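Workshop Notes: Care of the Freestanding Whiteboard
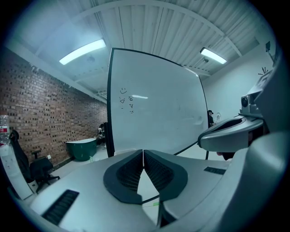 How soon should marker be wiped off the board?

Within 2 days. Older ink bonds to the surface and leaves gray smudges that a dry cloth only spreads. For those, apply cleaner to the cloth, wait 30 seconds, and wipe top to bottom. Paper towels scratch the coating.

Drawings to be kept should be copied out before the September cleaning. Replacement cloths are stock item 3063; requests go to Paloma Montoya.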